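Put the Shoe Rack Where the Shoes Come Off

I have owned five shoe racks, and four of them failed. They were sturdy enough. They held shoes on the day I put them together and for a week or so after that, and then the shoes went back to the floor and the racks filled up with mail, dog leashes and a bag of potting soil. The fifth one works, and I think I know why, and my opinion is that most of what gets written about entryway storage is about the wrong thing.

Most of the advice is about capacity. The catalogs want to know how many pairs you own. A Germont tower I bought in my first apartment was supposed to settle the matter for good, with slots all the way up to my chin. To put a shoe away you had to slide it in sideways, heel first, and to get it out you had to remember which slot you had used. I kept winter boots beside it on the floor for 2 winters. The boots didn't fit the slots, and once the boots were on the floor everything else joined them.

The next one was a Pinetti bench with a lid, and it cost $375, which I still think about. Lifting a lid takes a free hand. People coming through a door with groceries do not have one. A lid also gives you a flat surface, and a flat surface near a door gets used for whatever you are carrying.

So my first argument is for open shelves, low down, with nothing to lift or slide. My second is that the floor around them matters as much as the rack does. If there is a cord or a box in the path, people stop short of the shelf and step out of their shoes right there. I have watched my own family do this in every place we have lived. Cables are the worst of it. They gather on carpet faster than shoes do, and they are slower to deal with, so they stay.
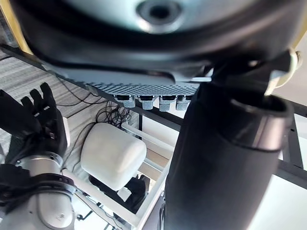 Thin black cables coiled on gray striped carpet, near a white box with rounded corners.

I would clear that kind of thing before buying any furniture at all. Wind the cable, tie it, put it in a drawer. It takes a minute and it does more for the shoes than another shelf would.

My third argument is the one I get the most pushback on. Leave the top shelf mostly empty. Cartwright, the store where I bought the rack I have now, sells an extra insert so you can double up each level, and the clerk was surprised that I didn't want it. But a full rack is a closed rack. When someone comes in and sees no gap, the shoes go on the floor, and they are right to put them there. A gap is an invitation, and the top shelf is the one people see first from standing height.

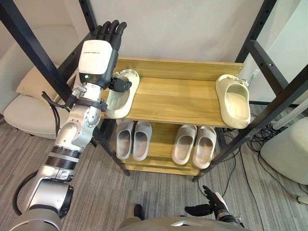 Two clogs on the top board with room between them, gray slippers on the shelf below.

I do have a quarrel with splitting a pair like that, one clog at each end of the shelf. Set side by side, two clogs take up the width of two clogs and leave one good space. Set apart, they make the whole shelf look taken. Guests are polite and won't move your shoes to make room for theirs. The slippers on the lower board are closer to what I would do, in pairs, next to each other.

Slippers belong on the rack too, by the way. There is a school of thought that says they live in the bedroom. I followed it for years and walked across a cold hall in my socks every evening at 6.

The other objection I hear is about looks. Shoes in plain view are untidy, people say, and a guest shouldn't have to see them. I don't agree. A guest is also wearing shoes, and would like to know what to do with them. An open shelf with a few pairs on it answers that before anyone has to ask.

As for the rack itself, buy whatever is the right width for the wall. Mine is 60 centimeters wide, made by Graster, and it wobbles a little on the left. Anything that doesn't fit on it goes in the closet – rain boots in summer, sandals from November on. I swap them when I notice, usually a month late, and in the meantime the sandals sit under the coats.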